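Intro to Mobile Manipulation – Unit 4 Handout: Drawers and Soft Packages

Read this before your lab session. Bring your logbook, a charged laptop and the answers to the warm-up questions from Unit 3. If you're doing the course through the Sunday stream, your lab is in the Ellora room as usual, and the door code is the same one you used for the base-driving unit.

Unit 4 is my favourite part of the course. Up to now you've been picking up things that keep their shape: blocks, mugs, the aluminium tube. From here on the object pushes back, folds, slips and changes shape between one look and the next, and everything you learned about grasp planning has to loosen up a bit. It's also where most teams start to see their code behave like something that might be useful in a real kitchen, and that's a great feeling!

What you should be able to do by the end

Explain why a bag of chips is harder to grasp than a box of the same size.
Choose an approach direction for an object inside an open drawer.
Write a state machine with a separate state for hover, descend, pinch, lift and retreat.
Log a trial well enough that another team could argue with you about it.

4.1 The drawer as a workspace

A table is generous. The arm can come in from nearly any angle, and if the wrist dips a little low there's usually room. A drawer has walls on every side, a front panel with a handle on it, and the cabinet top hanging over the back. The space you can actually use is an open box with part of its lid on.

Draw it before you code it. Take a side view and a top view, mark the walls, and then sketch the wrist at the size it really is (measure it, please – every year somebody draws it as a line). You'll find a band along the back where a vertical approach won't fit, and a narrower band along each side wall where the fingers fit but the wrist doesn't.

In our setup the arm comes in from the right. That makes the right-hand end of the bag the natural place to pinch, and it means the forearm passes over the side wall on the way down. Your planner needs to know about that wall as a solid object. Teams who model only the drawer floor get lovely smooth plans that go straight through the side.

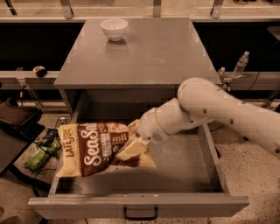 4.2 Where to pinch

A sealed bag has three kinds of surface, and they behave very differently.

The belly is the puffed middle. It's big, easy to detect and tempting. It's also slippery, full of air, and tends to roll out from between the fingers as they close. If you squeeze hard enough to hold it you may crush what's inside.

The crimped seal runs along each end. It's thin, flat and a bit stiff, so two fingers can close on it fully. A corner of the seal is better again, as it often sticks up by itself and gives you a small target with clear space around it.

The side folds are somewhere in between. They'll hold for a lift but the bag swings, and a swinging bag inside a drawer catches on things.

For this unit, aim for a seal corner. Your detector should return a point and a direction: the point is where the fingertips meet, and the direction is the line running from the corner in towards the middle of the bag. Set the fingers so they close across the thin part of the seal. If the direction is out by a lot, the fingers end up pushing the corner down against the floor of the drawer, and then you have a folded corner and no grasp.

A word on printed packaging. Bold lettering is a gift to a vision system because it gives you loads of features to match. A crumpled bag breaks that up, though. Letters vanish into creases, a straight band of colour bends, and a template made from a flat bag stops fitting. Try running the Takasard matcher on the same bag before and after you scrunch it and compare the scores.
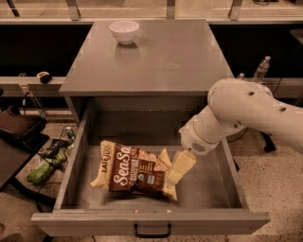 Once the fingers have closed, do a small test lift before you commit to the big one. Raise the wrist a few centimetres, hold, and look again. A bag picked up by one corner doesn't come up all at once; the corner rises, the packaging folds, and the far end stays on the floor of the drawer for quite a while. Your success check has to allow for that. If you've written "object height must increase" and you measure height at the centre of the bag, you'll report a failure on a perfectly good grasp.

Better checks to try:

Finger gap. If the fingers have closed all the way, there's nothing between them. A seal is very thin, so you'll need to calibrate the zero carefully.
Motor current. Noisy, but it changes when something is being squeezed.
Corner position. Did the corner you targeted move along with the gripper?

Use at least two of the three. I'd love to see somebody get the third one working well this term. Last year's best attempt was clever but far too slow to use inside a loop.

4.3 Hover before you go down

The hover state is the one people want to skip, and it's the one that saves most trials. Bring the gripper to a point just over the target and stop. Take a fresh look. Recompute the corner. Only then descend.

There are good reasons for the stop. The arm itself blocks part of the head camera's view as it comes in, so the last clean look at the bag may be an old one by the time you need it. Calibration error also shows up best at close range. If your gripper is hanging a finger's width to the left of the corner at hover, you can measure that and correct for it. From further back you'd never pick it up.

Default hold time at hover in the course code is 1000 milliseconds. You can shorten it once your pipeline is stable, but please leave it alone for your first set of trials. Set it in the Bokement config under hover_hold, and write the value in your log even if you haven't changed it.

A few things to check while you're stopped at hover:

Is the wrist clear of the side wall, with room to open the fingers?
Is the target corner still visible to the camera, or has the arm covered it?
Has the new estimate moved a long way from the old one? If so, retreat and start again. Don't chase it.

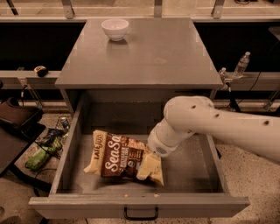
4.4 Retreat and reset

Getting out deserves as much care as getting in. The safe retreat is straight up until the whole gripper is above the top of the drawer walls, and then out to the side. Going sideways early is how a knuckle meets the side panel. If you're carrying the bag, you need to go higher still, because the bag hangs below the fingers by almost its full length.

When the arm is parked you get your one clear view of the drawer, so use it. Save a still at the start and at the end of each trial with the arm out of the way. Those two stills settle more arguments than any amount of joint data. They also give you a clean picture for finding the bag's angle, and you'll want that for question 3.

For the reset, place the bag back by hand. Vary the angle. It's very tempting to put it down the same way each time, particularly when that way is working, but then you've tested your arm on one problem over and over. The angle sheet in your kit has a list of starting positions in shuffled order. Follow it even when it hands you a nasty one with the seal right up against the wall.

Hands stay out of the drawer until the operator has called "parked" and the second person has repeated it. No exceptions, however keen you are to get the next trial going.
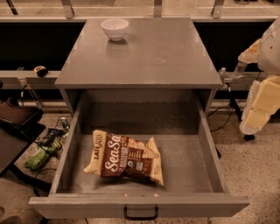 Page last changed: February

4.5 What to log

Each team runs 56 trials across the two lab sessions. Split them however suits you, but don't drop any. A trial where the code crashed is still a trial and gets its own row.

Every row needs the following:

Trial number and starting position from the angle sheet
Hover hold value
Which corner was targeted
Result of the test lift, by each of your checks
Result of the full lift, judged by eye
One short comment in plain words

The comment is the column I read first. "Slipped" is all right. "Slipped after the corner folded under the left finger" is wonderful, and it gives you something to write about in the report.

Upload your log to the Yusuf folder as a plain CSV. The combined file from earlier terms is in there too, with 427 rows you're welcome to compare against. Watch out when you do: the older rows were recorded with a different set of fingertips, and the column called "grip" means something else in them. The readme explains.

4.6 Questions for your report

1. Sketch the drawer from the side and shade the region your wrist can't reach with a vertical approach. Would tilting the wrist help? How far could you tilt it before something else hits?

2. Your two grasp checks will disagree on some trials. Pick one where they did and work out which was right. Use your start and end stills.

3. Plot success against the bag's starting angle. Is there a range of angles where you do noticeably worse? Suggest a cause you could test.

4. Suppose the drawer were only half open. List what changes in your planner, your camera view and your retreat.

5. (Optional, and really good fun.) Redesign the fingertips for thin seals. A sketch and a paragraph is enough. If you print a pair, bring them along and we'll find you time on the arm.

Reports are around four pages including figures. Plots need axis labels and units. Code goes in the appendix, and only the parts you wrote yourselves.

Next unit we close the drawer with the bag inside it, so keep your side-view sketch handy.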